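Drirnero 內部通訊
2025年5月4日

示範組近況:提籃子這件小事

從一月到現在,示範組的主要工作是教機器人提籃子。對外的說法比較體面,叫「日常容器操作之示範資料建立」,Drellier 那邊的進度表上就是這麼寫的,預算欄看起來也比較講得過去。回家吃飯時家人問今天做了什麼,答案還是提籃子。

先替新進同事補一下背景。我們用的遠端操作系統叫 Gililent,操作員戴上手套和頭戴顯示器,手怎麼動,機器人的手就跟著怎麼動,中間隔著一點點延遲,和一大堆操作員自己本來不知道的習慣。每一次從伸手到放下算一段示範,錄完之後由另一個人審,合格的進訓練集,不合格的進一個名叫「再想想」的資料夾。資料夾是第一週建的,當時取名的人心情還很好。

到上個月底為止,我們錄了355段。進了「再想想」的有134段。有人把這個比例拿去跟 Drellier 報告,對方很有禮貌地問,請問是機器人的問題還是人的問題。會議紀錄上寫的是「雙方交換意見」。

問題幾乎都出在手剛碰到籃子的那一小段。

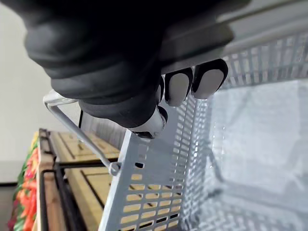 手指到了籃沿,提把還在指節下方。

人提籃子的時候是不看的。手伸過去,碰到什麼就順著滑到提把上,整個過程大概連腦子都沒有通知。戴上手套以後這一套全部失效,因為操作員的指尖感覺不到籃子,只能靠眼睛,而眼睛看過去的時候,手背通常正好擋在最要緊的地方。於是大家發展出各種補償動作:有人把手抬得高高的,像在給籃子祈福;有人從側面慢慢蹭過去;也有人屏住呼吸,事後聲稱這樣比較準。

屏住呼吸有沒有用,目前沒有資料。歡迎自費研究。

比較麻煩的是,這些補償動作全都會被學走。模型很老實,你示範三秒鐘的猶豫,它就學會三秒鐘的猶豫,而且猶豫得比你還認真。二月那一版策略跑起來,手會先停在籃子上方,輕輕晃兩下,再往下。我們查了半天控制器,最後在示範影片裡找到原因:那兩下晃動來自某位資深操作員確認手套有沒有連上線的習慣。這位資深操作員就是本文作者。

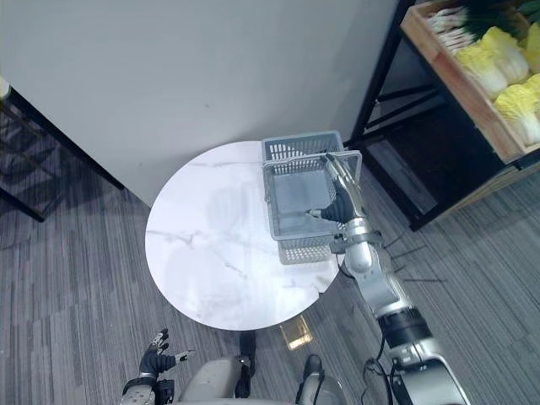 Jui-lin Shih

既然名字都印出來了,接下來就由我自己交代。

三月我們改了三件事。第一件是規定抓哪裡。以前的任務說明只有一句「把籃子拿起來」,寫說明的人覺得夠清楚了,我也這麼覺得,因為就是我寫的。結果有人抓提把,有人抓籃沿,有人把四指伸進籃子裡、拇指扣在外面。三種都拿得起來,單獨看都很合理,混在一起訓練,策略就開始在三種之間取平均。抓提把和抓籃沿的平均,是抓空氣。

現在任務拆成兩類,「扶沿」和「提把」,分開錄、分開標。扶沿用在把籃子挪正、轉向,提把用在真的要離開桌面的時候。標籤由操作員開錄之前自己選,選錯了不要在錄到一半的時候改變主意。上個月有一段,標的是提把,手先扶了沿,然後想起來了,換到提把,換完又覺得對不起籃沿,回去扶了一下。審片的人在備註欄寫了「感情豐富」,然後移進「再想想」。

第二件是另一隻手。單手任務的時候,左手應該張開,停在預備位置,不要參加。聽起來很簡單,做起來是整個流程裡最難教的一項,因為人的左手天生愛管閒事。右手一吃力它就往前湊,右手抓穩了它也要跟著放鬆一下,全都錄得清清楚楚。我們試過請操作員左手握一顆網球,結果機器人的左手也握著一顆不存在的網球,握了一整個下午。現在的作法是開錄前系統會提示左手歸位,歸位後超出範圍就嗶一聲。那個嗶聲很難聽,是故意挑的。

第三件是放慢,但是不准停。慢和停在影片裡看起來差不多,在資料裡差很多。慢的時候每一格都還在往目標走,停的時候模型只學到這裡適合發呆。如果真的沒有看清楚,請退回去重來,按下踏板作廢,沒有人會扣你點心。(上次扣點心的事已經檢討過了,請不要再提。)

改完之後,四月重新錄的提把示範,審片退回率明顯掉下來,策略也不再晃那兩下。我個人有點失落。

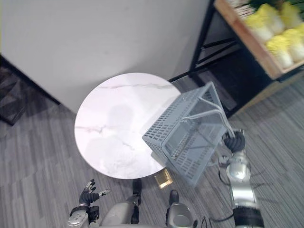
接下來是離開桌面以後的事。提把是會轉的,籃子掛在上面也就跟著轉,手抓的位置偏一點,籃子就歪一點。人對這件事的處理方式是手腕自己會調,而手腕自己會調什麼,問本人是問不出來的。我請了幾位操作員口述自己怎麼把籃子弄正,得到的答案包括「就弄正啊」、「看感覺」,以及一段長達十分鐘、內容主要關於他學過的羽球反手拍的說明。

所以我們決定不問了,直接錄。歪了就讓它歪著錄,再把它調回來,調回來的過程也一起收。以前我們只留漂亮的,一段從頭到尾乾乾淨淨,看起來像廣告,問題是策略一旦走到廣告裡沒出現過的姿勢,就不知道該怎麼辦,只好把最後一個動作做完再說。補進修正片段以後,它至少會試著救一下,救得難看也算救。

目前「歪了再調回來」的合格片段只有17段,遠遠不夠。原因很實際:大家不好意思故意提歪。練了三個月怎麼提得漂亮,突然要演一個提不好的人,演技就不太自然。有人歪得太客氣,幾乎看不出來;有人歪得太投入,籃子整個轉過去,那一段後來被借去當安全教育教材。請各位抓中間值。要訣是先正常抓,抓的位置往提把的一端偏一點,其他的交給重力,它很可靠,也從來不請假。

審片這邊也有幾點要拜託。退回的時候請寫理由,「怪怪的」不算理由,「手怪怪的」也不算。請寫時間點和哪一隻手,例如「右手拇指在閉合前碰到籃沿」。我知道這樣寫很慢,但上一輪光是猜「怪怪的」是什麼意思,就花掉我和另外兩個人一個早上,猜到最後發現那一段怪在音軌,錄到有人在後面吃洋芋片。音軌本來就不進訓練。

還有一件行政上的事。Oyelaran 的新版審片工具已經裝好了,可以把頭部和手腕的影像對齊著看,一格一格往前往後。手腕那一路請務必打開。頭部影像看起來都很順,手腕影像才看得到手指跟提把之間到底發生了什麼,有些段落兩邊對照著看,幾乎是兩個故事。舊工具保留到月底,捨不得它的人可以趁這段時間好好道別,順便把自己存在裡面的書籤匯出來,系統不會幫你搬。

下一階段預定是提著籃子移動,再來是往籃子裡放東西。放東西的任務說明還在寫,這次不由我一個人寫。初稿第一句是「把東西放進去」,已經有10個人在旁邊留言,第一則留言問的是哪一個東西,第二則問的是進去哪裡,第三則問「放」跟「丟」的界線由誰認定。我覺得這是很大的進步。

排班表貼在共用行事曆上,想換時段的請直接找對方講好再改,不要先改了再說。手套用完請掛回架子上,內襯攤開晾著,下一位戴的人會感謝你,或者至少不會在群組裡發那種沒有主詞的訊息。願意來錄「歪了再調回來」的同事,直接跟我登記就可以,不需要經驗,提過菜籃的優先。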